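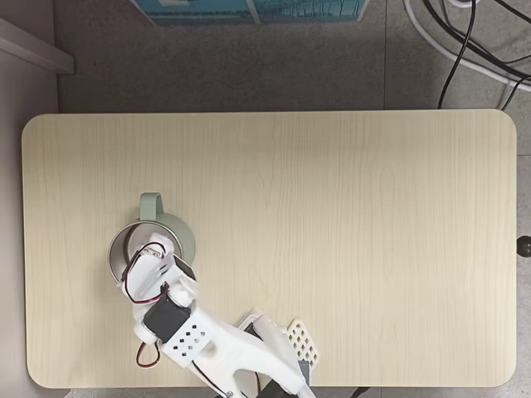

Puvar Street Tenants' Association
Minutes of the September general meeting

Held in the ground floor meeting room, Achterberg Building. The chair opened the meeting at 7:05 p.m. A quorum was present. Apologies were received from the representatives of the third floor and of the corner shop.

1. Minutes of the last meeting
Accepted with one correction. Under "Bicycles," the words "rear stairwell" should read "side stairwell." The secretary will change the posted copy.

2. Matters arising
The front door closer has been adjusted and no longer slams. Two members said the door now fails to latch in windy weather. The chair will report this to the management office.
The lost key to the meter closet has not been found. A new one has been cut and is held at the office.

3. Heating
The management office has written to say that the boiler will be serviced before the end of the month by Gollolis Heating. Hot water will be off from 9 a.m. until mid-afternoon on the day of the work. The letter did not name the day. Members asked for at least 3 days' notice, in writing, under each door. Last year the notice was taped up in the lobby only, and several households on the upper floors missed it.
A member on the fourth floor reported a radiator that stays cold at one end after bleeding. The chair asked anyone with the same trouble to give their apartment number to the secretary before Monday so that one list can go to the office.

4. Laundry room
The second dryer has been out of order since July. The office says a part is on order. A member asked whether the machine could be replaced instead, given its age. After some discussion it was agreed to wait for the part and to raise replacement if the dryer fails again this winter.
The sign-up sheet was discussed at length. Some members want fixed slots. Others work changing shifts and said fixed slots would shut them out. A motion to bring in fixed slots on weekends only was put and lost. The present sheet stays – first come, first served, with no name down for more than two slots in a row.
Members are reminded to clean the lint screen after each load.

5. Courtyard
The planting beds along the north wall have done poorly again. It was suggested that they be given over to ferns and other shade plants in the spring. The garden group will get prices from Jorkosia Nursery and report at the next meeting. Spending of up to $200 was approved for plants and soil, nothing to be bought before the prices have been seen.
The wooden bench has a split slat. It can be used in the meantime, but people should sit toward the left end. A member offered to repair it if the association pays for the lumber. Agreed.
There was a complaint about ball games against the bike shed after dark. The house rules already say that the courtyard is quiet from 9 p.m. The secretary will put up a copy of the rule by the courtyard door.

6. Accounts
The balance stands at nearly $500. The only payments since the last meeting were for photocopying and for the key mentioned above. Dues from six apartments are still owing. Reminders will go out with these minutes.
The accounts were accepted.

7. Recycling
The blue bins are full by the weekend and bags are being left on the ground beside them. The city will supply another bin if the building asks for one, but it would have to stand where the hand carts are kept now. The carts could go under the stairs if the old doors stored there were taken away. The chair will ask the office who owns the doors.
Cardboard boxes must be flattened.

8. Other business
A member asked for the lobby light timer to be set earlier now that the evenings are getting dark. The chair will see to it.
The name labels on the mailboxes are fading. New ones will be printed all at once, in the same type. Anyone whose label needs a change of spelling should leave a note in the association's box.
A request to keep a freezer in the basement was turned down on grounds of wiring.

9. Next meeting
To be held in November, same room, 7 p.m. Items for the agenda should reach the secretary one week ahead.

The meeting closed at 8:40 p.m.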